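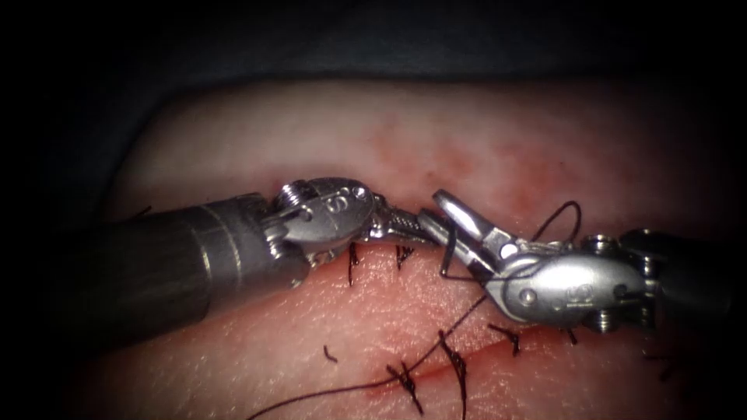
Suture loop at the open right jaws, left jaws closed.

Teleoperated suturing, notes on collecting demonstrations
4/21/25

Most of what I have written about Rullgate so far concerned the policy network. The data deserves its own post. The set now holds 1,785 demonstrations, all recorded by a human at the Datach console driving both instruments, and the quality of that set has moved our results more than any change of architecture since December.

One demonstration is one stitch. The operator drives the needle, pulls the thread through, ties and cuts. We log joint positions, jaw angles and video at 30 frames per second, plus the console pedal state. I left the pedal out of the first version of the logger, which was a mistake. When the operator clutches to recenter the hand controllers, the instruments hold still, and without the pedal signal those pauses look like deliberate waiting. The trained policy learned to wait too. It would stop halfway through a throw and stay there.

Motion scaling is fixed at 5 to 1. Operators ask for a lower ratio when pulling thread, which is slow work at that setting. I have refused so far. Changing the ratio mid-stitch alters the speed distribution, and I don't want two populations of thread pulls in one set.

Thread is the difficult part. A rigid needle has a pose that can be estimated. A length of suture lying across a pad with older tails on it does not have one in any convenient sense, and dark thread crossing dark thread is ambiguous in a single view. I labeled crossings by hand for 125 clips to see whether an auxiliary loss would help. It helped the grasp step a little and the knot step not at all.

We reuse pads. A policy trained only on clean pads fails as soon as there are finished stitches nearby, and any real use would involve finished stitches nearby. 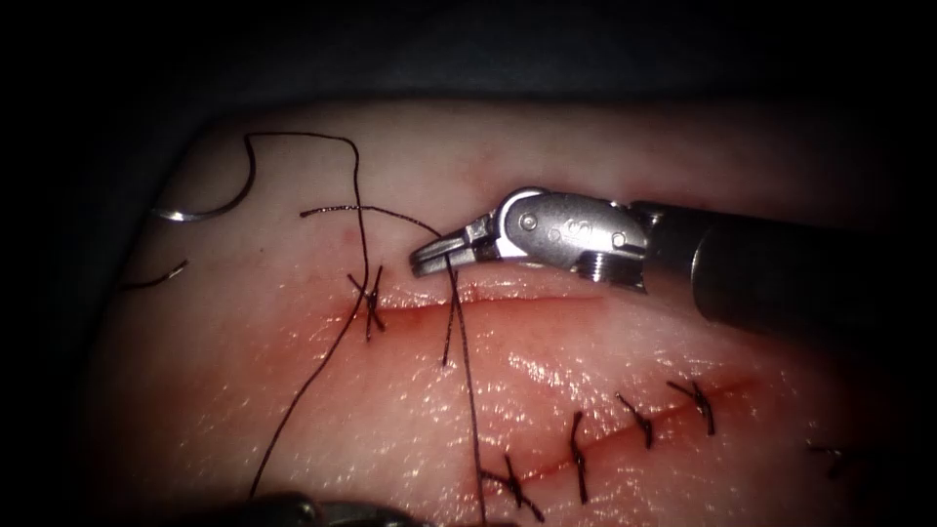
Ezeani commented under the previous post that one stitch is the wrong unit: "You are cutting the recording where the human has already set up the next stitch. The way they park the needle is part of the skill, and you throw it away." I think this is correct. The segmentation script, Binodel, ends a clip when the tails are cut, and whatever the operator does next goes into a discard folder.

The folder still exists, so the fix is mostly bookkeeping. Clips will overlap, each one running on until the next needle entry. The first retrained model goes on the bench once the relabeling is done. I will post the success rates by step, with the knot step listed separately.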